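Wednesday, October. Notebook, safe storage survey

Spent the morning on question 7 of the storage survey, the one that asks "Is your gun kept locked?" The Tomlow pilot came back with 200 forms, and the answers to 7 don't agree with the answers to 12. People who tick "always locked" in 7 go on to write in 12 that the shotgun stands in the hall cupboard during lambing. I don't read that as lying. They hear 7 as asking whether they own a cabinet.

Redrafted it as 3 parts: where the gun is now, whether that place is locked now, and who else can open it. Dropped the word "safe" all through. It was being read as a noun and as an adjective on the same page.
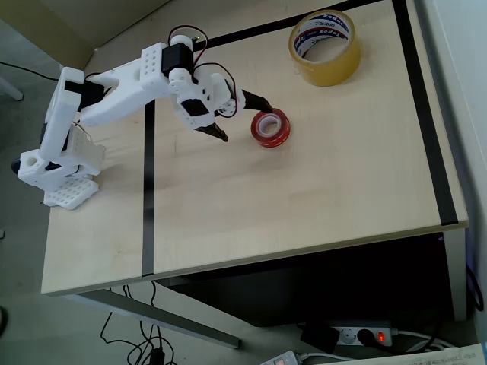
Went back to the wording of the letter that goes out with the form. The Peltonen draft says "gun violence" in the first line and "gun owners" in the second, and two of the rural clubs sent it back unopened or with remarks. The new version opens with accidents and theft, then asks for help. I want a drawing on the fold of a cable lock threaded through an action, very plain, line only. The red and black wires looping over the elbow of the white arm are near enough to the curve I want for the cable — loose, with no kinks. Sketched it on the back of a Tomlow form.

Sample size: 600 is enough for the county figures but not for splitting by type of gun. Stosetti costed 1,000 and the postage is the problem, more than the printing. Could drop the reminder card. Would rather not, as most of the late forms in the pilot came from people living alone and we need those.

To do: send new 7 to Tokine for a read-through. Check whether air rifles count under 12. Find the old club mailing list.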